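3.2 Materials and seating conditions

The study took place in the reading rooms of two branch libraries in Sturkthorpe between March and June. Both branches had replaced their furniture in the previous year, and staff had already noted that visitors seemed to choose seats differently afterward. Our interest was in whether the finish of a table affects how long a person stays at it when the chair, the lighting and the distance to the nearest window are held as constant as the room allows.

We compared 16 tables, half with a pale finish and half with a dark one. Table height and depth were the same in both groups. Chairs came from a single order and were checked for loose joints before the first session. Tables next to power outlets were left out, as earlier work by Kolev and Daher found that access to an outlet outweighs almost every other feature of a seat. We also left out the two tables closest to the service desk at the Allix branch, where short visits are common for reasons unrelated to furniture.

Light on the tabletop was measured at 9 a.m., noon and 4 p.m. with a handheld meter laid flat at the center of each table. Readings below 400 lux were taken as dim and readings above 700 lux as bright; everything between was treated as normal reading light. Sessions in which a table moved from one category to another were kept in the data but marked, and they are reported separately in Section 4.

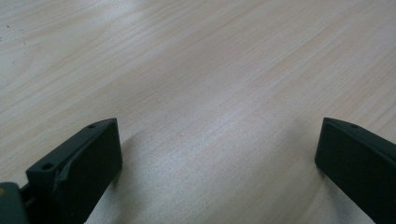 Figure 3. Tabletop with a pale finish and fine grain.

Length of stay was recorded by two observers, Sukprasert and Mahawong, who sat at opposite ends of the room and kept separate logs. A stay began when a visitor put down a bag, coat or book and ended when the last of these was taken away. Short absences — to the shelves, the restroom or the printer — did not end a stay as long as something was left at the seat. Where the two logs differed by more than 3 minutes, the stay was dropped.

Cleaning was a possible source of error. The Didik branch wipes its tables each morning, while Allix does so after closing, and a freshly wiped surface may look more inviting than one that has been in use all day. We asked both branches to follow the morning schedule for the length of the study. Charbonneau checked the cleaning sheets each week and found one missed entry at Allix, which we treated as a normal day.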